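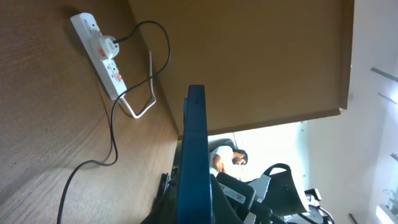

Rapport de projet - le tournoi inter-maisons de l'école Bruvden

Quand Mme Jacobs m'a proposé de suivre l'organisation du tournoi pour mon projet de deuxième année, j'ai dit oui avant même de savoir ce que c'était ! Je pensais passer un mois au bord d'un terrain à prendre des notes. En fait j'ai surtout passé février dans un couloir, à courir après des listes d'élèves.

L'école compte 1 401 inscrits répartis en quatre maisons, et 300 d'entre eux voulaient participer (on en avait prévu beaucoup moins, évidemment). Avec Ayanda Fourie, ma binôme, on a construit un programme de 16 épreuves : les courses, le saut en longueur, le relais, et puis le tir à la corde, que les petits réclamaient depuis la rentrée.

Ma première version du planning était franchement mauvaise. J'avais mis le relais des grands à midi, en plein soleil, juste à l'heure où la cantine sert les plus jeunes. Precious Mofokeng, la prof de sport, a barré la moitié de ma feuille au stylo vert et on a tout repris. Deuxième version : départ à 8 heures, les sprints d'abord, longue pause, finales l'après-midi. Celle-là a tenu, à part le saut en longueur qui a débordé parce qu'il manquait un râteau pour le sable - je le note pour ceux qui reprendront le projet.

Côté résultats, la maison Rawat a gagné avec 5 points d'avance sur Iltedum. Il y a eu une réclamation sur le dernier relais, réglée par Mme Jacobs en relisant le règlement à voix haute.

Si je devais refaire ce travail, je ferais remplir les questionnaires aux élèves le jour même. J'ai attendu la semaine suivante et les réponses étaient très courtes, du genre « c'était bien ». Celles que j'ai pu exploiter sont en annexe 2, avec le planning définitif.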